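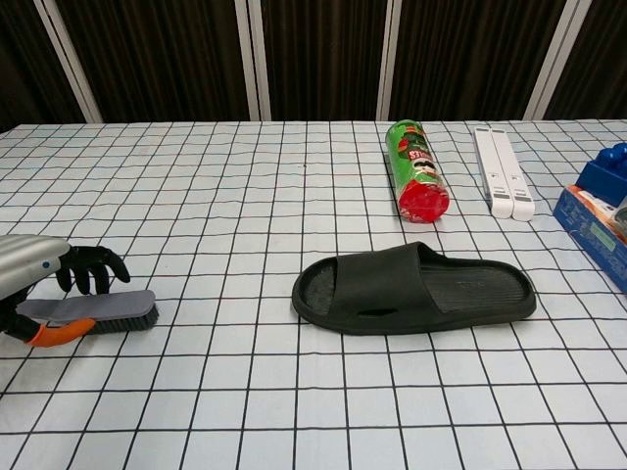

Chores and How We Did Them: Progress Report to the Irasico Fund
Trallotville Local History Society
March 13, 2021

Summary

The project is behind where we said it would be and ahead of where we privately thought it would be. We have recorded 76 interviews with people in and near Trallotville about how housework was done in the homes they grew up in. Transcribing is under way. The booklet has a title, a printer and most of a first chapter. The money has been spent on the things we told you it would be spent on, with one exception, explained under Budget.

Interviews

Our application said we would record people in their own kitchens. That was written when going into other people's kitchens was a normal thing to do. Nearly all the interviews have been done by telephone, a few on porches, and one through a closed window with a phone on either side of it. The sound on that last one is excellent.

The telephone has its points. People talk longer when they can sit in their own chair, and they will say things about their mother-in-law's floors that they might have held back with a visitor in the room. What we lose is the pointing. A good deal of housework is apparently explained with the hands, and our transcripts are full of "like so" and "you go round it this way." We have begun asking people to say out loud what they are doing. They find this hard and a little insulting.

The question list you approved had a long opening section on appliances. We dropped it after the first batch. Asked about the washing machine, people told us the year they got it and stopped. Asked who in the house was not allowed to touch it, they went on for most of an hour. The list now starts there.

Subjects that came up far more than we planned for: who got the first bath water, what vinegar can and cannot do, ironing things that do not need ironing, and a feud on Mosquera Street over a shared clothesline which we have now heard from both sides. The two accounts agree on the clothesline.

Subjects we expected and did not get: spring cleaning. Everybody says their mother did it. Hardly anyone can remember what it was. We suspect they were sent outside.

Transcripts

We have 40 transcripts finished and checked by the person interviewed. The checking is slow. We send out a paper copy and ask for corrections of fact, and we get back corrections of grammar, of character, and in one case of the interviewer. One contributor rewrote her whole interview in the third person. We have kept both versions and would like to print part of the second.

The software we bought for a first draft does well with clear speech and badly with local words. It does not know what a slop pail is and offers "sloppy ale." It has turned "bluing" into "blue wing," "blowing" and, once, a man's name. We fix these by hand and have stopped reading them aloud to one another, as it was taking up the meetings.

The household word list

This was a small item in the application and has grown. People keep sending us words for the drawer where the string goes. We asked for any term used in the family for a chore, a tool or a kind of dirt, and the notice in the Trallotville paper ran for only one issue, but the replies have kept coming in. The list has 899 entries, including spellings we should probably combine. Dust under a bed accounts for more of it than you would think possible.

We had meant to sort the words by neighborhood. It soon became clear that families move and that married couples argue, so the list will run in plain alphabetical order with a note on who sent each word in. Where two people in one house disagree, both get an entry.
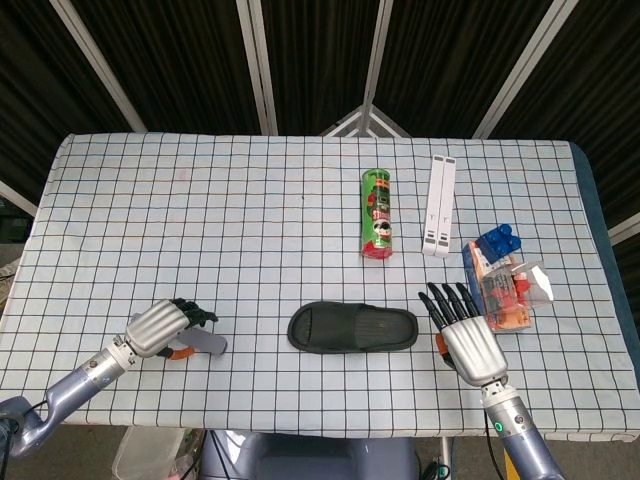 Household objects on the checked cloth, most of them toward the right.

The booklet

Gralitz Printing has given us a fair price and a calm attitude to our schedule. We have asked for a plain stapled booklet with a card cover. There was interest on our side in a hard cover, until we saw what a hard cover costs.

The draft runs in the order of a week's work, beginning with washing. It reads well as far as ironing. After that the week falls apart, since no two households agree on when the baking was done, and a sizable party holds that it was done when there was no bread. We are leaving that chapter loose. The word list goes at the back, in small type.

Early readers asked for fewer recipes for furniture polish. We have cut them back. Readers should also know that we have tried none of them, and a line to that effect will go on the inside cover at the request of our insurance company.

Budget

We have spent almost 2000 dollars so far, mostly on the transcribing software, postage and two recorders. Travel is well under, for obvious reasons. Postage is well over, for the reasons given under Transcripts.

The exception: we moved part of the refreshments line to large-print paper and envelopes. We understand that this should have been asked for in advance. The refreshments were for a public evening in the library that did not take place, and the people who would have eaten them are the same people now getting the envelopes. If the Fund would like the change put through on the proper form, please send us the form. The one on your website is for changes of address.

What comes next

The remaining transcripts, then the second half of the booklet, then proofs from Gralitz. We would like to hold the public evening once the library will have us, and to invite both parties from Mosquera Street, seated apart.

We would also ask for more time. The work left is mostly waiting for the mail, and we can do that at no further cost to the Fund. A revised schedule is attached. It is more cautious than the last one and has no exclamation points in it.

Receipts are enclosed in date order, apart from the stamps, which are in an envelope marked Stamps.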